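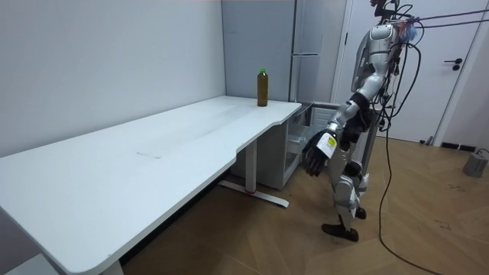 3.2 Coleta de demonstrações

As demonstrações foram gravadas em uma única sala do laboratório de Stilville, com o robô humanoide posicionado junto a uma mesa branca de borda curva (Figura 2). Dois operadores, Walid Sayegh e Onyekachi Ogunleye, conduziram o robô por teleoperação em sessões de 30 minutos, alternando-se a cada sessão. Cada episódio começa com o robô de pé diante da mesa e termina quando o operador sinaliza o fim da tarefa ou quando se esgota o limite de 70 segundos.

Foram registrados 3032 episódios. Descartamos aqueles com perda de sincronismo entre o vídeo e os estados das juntas – o problema mais frequente em janeiro, antes da troca do gravador – e restaram 2643 para o treinamento. Episódios em que a tarefa falhou, mas o registro estava íntegro, foram mantidos com um rótulo próprio.

Figura 2. Robô humanoide junto à mesa de coleta, com uma garrafa de tampa verde sobre o tampo. A câmera fixa cobre o braço, a mão e parte da mesa.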